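Speaker notes – "Five Weeks with a Rented Arm"
Slot is after lunch. Talk slower than feels natural. Water on the left.

**Opening (no slide)**

Say hello, say name, thank Lamai Pongsiri for the invitation and for letting me go over last year. Promise not to go over this year. Do not look at her while promising.

The question I was asked to answer: should a small furnished-rentals outfit pay for a robot that tidies? We run 97 units at Firnasbridge. Between guests, somebody picks up every towel, throw and stray sock before the real cleaning starts. It's dull work and it's paid like dull work, so people leave, and then I do it.

**What's on offer**

Bolard sells the Nông kit as a subscription. You get the arm, the two-finger gripper, a small camera down by the gripper, a charger, and a login to a dashboard with more tabs than I have questions. The price we were quoted was 1740 a month, support included.

Pause here. Somebody always whistles.

The other quote was from Erkadov, who sell you the whole thing outright and then wish you luck. I liked them. They answered the phone. We still went with Bolard, for the simple reason that I could send it back.

**Setup**

The brochure says an afternoon. It was an afternoon in the sense that it ended in one. Nii Bawa did the install with me, and most of our time went into teaching the thing what counts as furniture. Its defaults assume a home where people own a bed, a table and one tasteful chair.

- Ask the room: who here has ottomans? (Wait for hands.)
- Condolences.

**Soft stuff on soft stuff**

This is the part worth the ticket. Picking a cloth up off a hard table is a solved problem, or at least a sales demo. Upholstery is where you find out what you're renting. The cushion gives when you press it, the towel gives when you press it, and the gripper has to decide which of the two it has hold of.

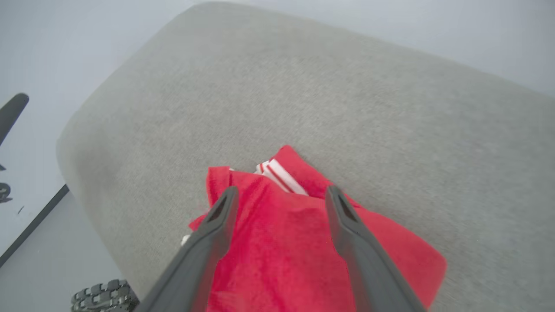

The cheap trick, which Nii worked out before the manual did, is to leave towels bunched. We had been telling staff to flatten them first, thinking we were helping. A flat towel offers the fingers nothing to close on except cushion. A towel with a ridge in it gives them a place to pinch. So our entire process improvement was to ask people to be a bit messier, and compliance was immediate.

Color matters less than I expected. Thickness matters more. Thin pillowcases were our worst item by a distance. The arm would close, lift, and travel to the hamper with great dignity, carrying nothing. The dashboard logged this as a completed pick until support changed a setting.

(If running late, skip to Money.)

**Support**

Good, with an asterisk. They reply quickly and in full sentences. The asterisk is that the first reply is always a request to restart it, and the second is to ask whether you restarted it. After that you get a person called an engineer, who is excellent and should be paid more.

We had 3 visits over the trial. One was for a fault. The other two were, I think, for morale.

**Money**

Keep this short, people can do their own arithmetic.

- It's slower than a person. Bolard doesn't claim otherwise, to their credit.
- It will work at 4 a.m., and nobody on my payroll will.
- It can't do stairs, so it needs a human to move it, and the human walks past the towels to get to it.

On our numbers it saved some 5 hours a week at best. If all your units are on one floor, with wide doors, you'd do better than we did. If you have spiral staircases, come and find me and we'll have a drink.

**Where we landed**

We kept it, on one floor only, on a shorter contract. Nii wrote the terms down on the back of the install sheet and Bolard agreed to all but one. I'd like to see a softer fingertip option and a dashboard with one tab. I've asked for both and been thanked for my feedback.

**Questions**

Likely ones: insurance (yes, ours went up a little), pets (we don't allow them, so no idea), fitted sheets (no).

If Lamai stands up, stop talking.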